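4. Recogida de datos

Para esta parte trabajamos con pinzas manuales, una en cada mano, con la cámara montada en la propia pinza. Elegimos palillos de madera porque son delgados, ruedan con facilidad y obligan a cerrar los dedos con precisión. La tarea consistía en coger los palillos de uno en uno y juntarlos en un grupo paralelo.

Grabamos 133 repeticiones y descartamos las que tenían algún fallo de sincronización entre las dos cámaras. Quedaron unas 100 útiles. Qusai Qaisi revisó los cortes y marcó el inicio y el final de cada agarre.
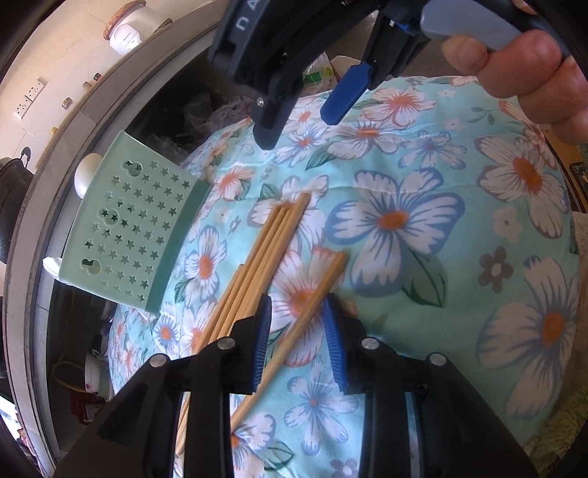 La superficie influyó más de lo que esperábamos. Sobre una mesa rígida el palillo se desplaza al tocarlo, mientras que sobre un cojín se hunde un poco y la punta del dedo puede entrar por debajo. A cambio, la tela se arruga y a veces se engancha con el palillo. Anotamos estos casos aparte, con el código 2 de la hoja de incidencias.

También probamos a variar el fondo. Las primeras grabaciones, hechas en el aula, eran todas muy parecidas, y el modelo que llamamos Butine fallaba en cuanto cambiaba el color de la superficie. Por eso repetimos la tarea en casa, con telas estampadas y objetos cotidianos alrededor.

5. Entrenamiento

El conjunto final tiene 2537 segmentos etiquetados, contando los de las tareas anteriores. Reservamos para la validación las grabaciones de un solo lugar, que no se usaron en ningún momento para entrenar.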